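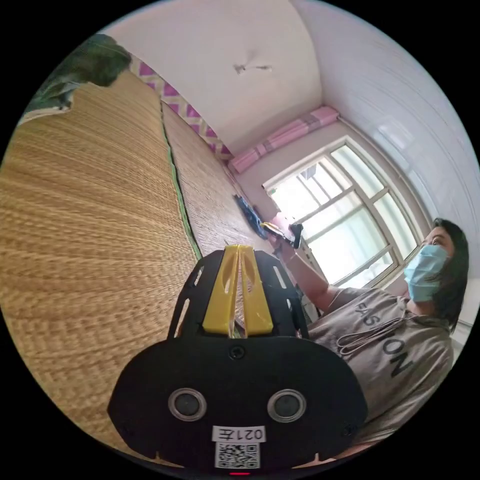
Keeping House Near the Air Base

We have lived under the Bokenley flight path for seven years now, my husband and I and whichever of the children happens to be home, and I get a fair number of letters from military families who've just been handed keys to a rental out here and want to know how anyone sleeps. Well, we do sleep, most nights! I'm not going to get into whether the runway ought to be longer or shorter (you can go to the county meetings for that, and you should, they're livelier than you'd think). These are only the things that have made the house nicer to be in.

Windows first

Before you spend a dime on fancy glass, go along every window with your hand on a breezy day and feel for drafts. Wherever air gets in, noise gets in too. I use plain foam weatherstrip, the peel-and-stick kind, and I wipe the frame with rubbing alcohol and let it dry before I put it on. Press it down firmly and leave the window shut overnight. The bedroom took me one evening and made more difference than the expensive curtains did, though I'm fond of the curtains and they're staying.

If a pane buzzes when the big transports come over, check the putty or the rubber bead. Ours was loose all down one side.

Things that rattle

Plates on a rack, picture frames, the lid of the sugar bowl, that one cabinet door. Stick little felt dots on the back corners of your frames and inside the cabinet doors. For the good dishes I put a paper towel between each one, and I moved the whole stack to a lower shelf. Museum putty is fine for ornaments, but test it somewhere hidden if your shelves are painted - it lifted a patch of mine the size of a quarter.

My neighbor Ye-seo Song lines her silverware drawer with the same rubbery mesh you'd put under a rug, cut to fit with kitchen scissors. I copied her straight away.

Grime on the sills

Any busy road or airfield seems to come with a dark film on the outside sills, and a dry cloth only pushes it around. Warm water, a squirt of dish soap, an old sponge, then rinse and dry. I do ours in August and again before the holidays. Laundry goes out early, before 7 if I can manage it, and comes in by lunch.

Get the schedule

The base puts out notice of night training ahead of time, and I copy the dates onto the kitchen calendar in red pencil. On those nights we run a box fan in the hall, the dog gets her blanket in the closet, and nobody tries to bake a sponge cake (I have no proof that the shaking matters, but I've made my mind up).

A folder by the door

This one is for families who move when the orders say so. Keep one sturdy folder with the lease, the inspection sheet, the kids' shot records, the pet papers, and your voter registration, and update that last one every single time you change address. Write the absentee ballot deadline for your home state on the front in big letters. I keep stamps in ours as well, and a pen that works.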